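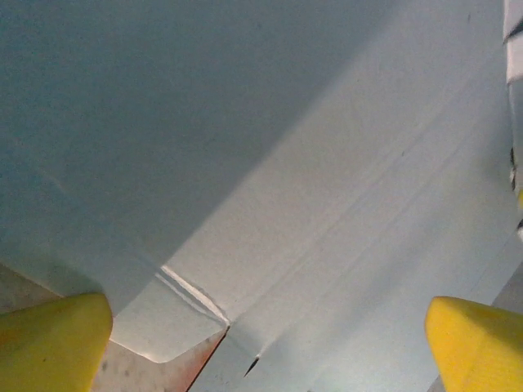 The May visit ought to have been longer, one member of the party remarked on the way back to the station, and the Association accepts the point: a paper mill cannot be seen properly in a single afternoon.

Visits > Reports > Purkovham Mill

Jan 2, 2024
By the Visits Secretary

The party of 11 was received at the Purkovham works by the production office and divided into two groups for the tour. Visitors were asked to leave bags at the gatehouse and to keep to the marked walkways.

The first part of the tour covered the stock preparation floor, where pulp is mixed with water and cleaned before it reaches the machine. The mill buys most of its pulp from Osto and keeps almost seven weeks' supply on site. The older of the two paper machines, built by Hajdu, was stopped for a change of felts, which allowed the groups to look closely at the drying cylinders. The newer machine was running a light coated grade for a customer in the packaging trade.

In the finishing hall, members were shown how sheets are cut, counted and wrapped. Creased sheets are taken out by hand and returned to the pulper. The mill employs 262 people, many of them living in Daton, and runs its own training scheme for apprentices.

Questions afterwards dealt mainly with water use and the price of energy. The mill takes its water from the river under licence and cleans it before returning it. Tea was served in the canteen.

Members who wish to join a second visit should write to the office, stating whether they need step-free access. The stock preparation floor can be reached only by stairs.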